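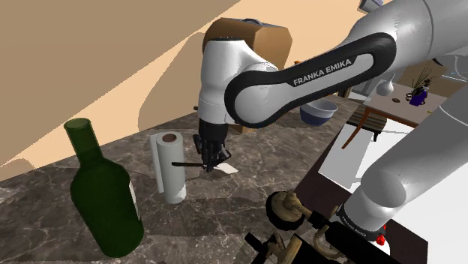

The March minutes were approved with one correction: the Craddock stair treads are to be ordered in slate, not limestone. Item 1, sealing of stone surfaces at Bulwood. The penetrating sealer applied in unit 2 has cured and passed the water drop test. Unit 3 is still to be treated. It was agreed that the residents' care sheet will cover dark gray marble with lighter veins, as on the countertop shown, and will state that a knife is to be used on a cutting board and never directly on the stone. Etching from citrus and vinegar will have its own paragraph.

Item 2, Irent delivery. Two slabs arrived with corner damage. Both were rejected at the gate and a credit has been requested. Replacement slabs must come from the same block, with vein direction marked on the back.

Item 3, Tresia joint filler. Samples were compared under daylight and under cabinet lighting. The darker sample was preferred. Shrinkage at the sink cutout was raised again — the fabricator will submit a revised detail before any further cutting.

Item 4, snag list. 91 entries remain open, most of them concerning silicone lines and edge polish. Entries without a room number will be returned to the originator.

Any other business: none. The meeting closed at 4:40 p.m.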